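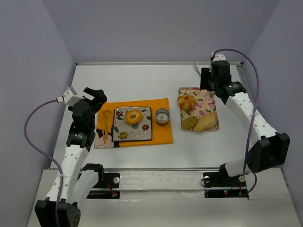 Ticket: orange placemat won't lie straight, and what to do about the tray
Opened by: Tươi Lưu
Queue: Table settings, Skukumeo breakfast room
Status: Solved (tray question still open)

Problem as reported

Hello all! I'm setting up the breakfast place for the April menu and I love how it's coming along - the orange is so cheerful against the white table. But the placemat keeps ending up askew, with the right side a bit higher than the left. The bagel plate, the metal cup and both wooden spoons are on it. The printed corner at the bottom left, the pink and black one, is also getting partly covered, and that's my favourite bit. Cloth mat from Gajdoš, bought new. Can anybody help?

First reply, Zurnton linen desk

Lovely choice of plate! Painted flowers on orange, yes please. A few things to check:

Has the mat been washed yet?
Was it stored folded or rolled?
Do you put the mat down first and then line it up, or line it up with the plate already on?

Tươi Lưu, 9.40 am

Washed once, stored folded in 3. And I line it up last, with everything on. I can guess what you're going to say!

Zurnton linen desk

You guessed it. Once there's a plate on a cloth mat, tugging one side only moves that side. Take it all off, iron the mat on the back, and lay it square to the front edge of the table before anything else goes on. Plate next, in the middle. Then the cup to the right of it, then the spoons to the left.

Tuck the spoons in closer to the plate and a little further back if you want more of the print to show. I'd also try them side by side without the overlap, so both bowls get seen.

Tuơi Lưu, 10.25 am

Tried it and what a difference! Ironed, squared up, plate down first. It stayed put through two full resets. I measured from the front edge too: 200 mm to the middle of the plate, the same each time. The spoons took a bit of fiddling. Side by side they look a little stiff to me, so I've gone back to one resting slightly over the other, only further up the mat. The pink and black shapes are showing much better now.

One more thing. The floral tray sits off to the right, on the bare table, with a narrow strip of white between it and the mat. Should it be touching? I've got flowers on the plate and flowers on the tray and I don't want them to fight.

Zurnton linen desk

Keep the gap! I really like that bit of white, it gives both lots of flowers some room. If the place ever needs to be narrower, swap to a smaller tray before you close it up. Warkance do a plain one that's around 300 mm long, and I can ask if they'd lend you one to try.

Tươi Lưu, 11.05 am

Yes please, do ask. Marking the placemat part as solved, and I'll add a note here when the plain tray turns up. Thank you so much, I'm off to do the next table!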